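Work > Shop Floor > Interviews

June
By Suqin Dai

Oľga Polák has packed small parts at Brarnero for most of her working life. She started on nights, moved to days when her son began school, and was made line lead on the kitting side before anyone there had said the word robot. She now spends half her shift at a desk by the stockroom, planning the work of an arm that has yet to arrive on her line.

"I still pack in the mornings," she said. "I asked for that. If I only sat at the desk I would forget how it goes."

Kitting at Brarnero means picking small pieces out of trays and setting them in order for assembly. A packer on Polák's line handles 300 kits in a shift. The pieces are light, but the reach is the same each time, and two of her colleagues have had shoulder trouble. When management announced that part of the job would go to an arm, the shoulders were the first reason given. Cost was the second.

Before any hardware is bolted down, the work is being tried out in simulation. The trials use plain red blocks on a table in place of the real parts. Polák watches them with Costel Căpraru, the process engineer, and writes down what a packer would have done.

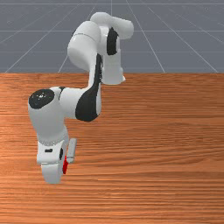
"The first week I didn't say much," she said. "I thought it was Costel's business. Then he asked me which piece I would take first, and why, and I talked for an hour. He had a whole page after that."

Much of what was on the page concerned order. Packers clear the near side of the tray before the far side, so that a sleeve never drags over a loose piece. They also turn a part in the fingers on the way across and don't stop to do it at the end. None of it was in the written instructions, which run to 7 pages and were last revised under a previous manager.

Căpraru said he had expected to spend his time on the gripper. "I spend it on the sequence," he said. "How it comes down, where it waits, which one it goes to. Oľga sees a bad approach before I do. She'll say it's going to knock the next one, and I run it back and she's right more often than I'd like."

There are 6 people on the kitting line today. Under the plan, three will stay with the arm, loading trays and checking finished kits, and the other three will be offered places in final assembly at the same pay. Polák was asked to help choose who goes where. She refused.

"I told them to ask people what they want," she said. "I've eaten lunch with these women for years. I'm not going to make a list."

Management agreed to let people state a preference. Jingyi Cui, the youngest on the line, asked for assembly. She told me the work there is harder to learn and that she was bored with kitting anyway. Another packer, who didn't want her name used, said she would stay with the arm only if she was allowed to stop it herself without calling anyone. That was put in writing.

Yiran Guo, who manages the site, said the change would be made in stages and that the manual benches would stay in place through the first stage. I asked whether the plan was to do without packers altogether in the end. "Not in what we've budgeted," Guo said. "I can't speak for what somebody decides after me." Polák thought that was a fair answer. She said she'd have trusted a nicer one less.

She took me through one of the trials at her desk, with the sound of the real line coming through the door. She keeps a pencil in her hand while she watches and leans in when the gripper gets low.
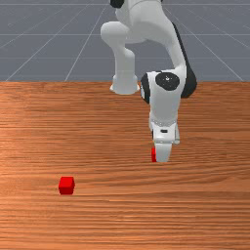
"You have to be patient with it," she said. "A new girl, I can take her hand and show her. With this I tell Costel, and Costel changes something, and we look again. It's slower teaching. But it doesn't get upset when you correct it."

What bothers her more is the talk. On a kitting line people stand close together and their hands know the job, so they can chat all shift. The loading station will be set apart behind a guard rail, with room for one person at a time. She has asked for the checking bench to be placed within earshot, and the last floor drawing she saw had it moved closer, though still with a rack between.

I asked if she had been offered more money for the desk work. She had, a little, after she raised it. Her title is still line lead. Guo said a new job description is being written.

Her own place after the changeover hasn't been settled. She could stay at the desk, or go back to running a line that will be half the size. For now she clocks in at 6, packs until the morning break, then washes her hands and goes to find Căpraru.

"He always has something for me to look at," she said. "Yesterday I brought him one of our real trays, with the pieces all tipped over the way they come from the supplier. I said, when do we try this one? He said soon."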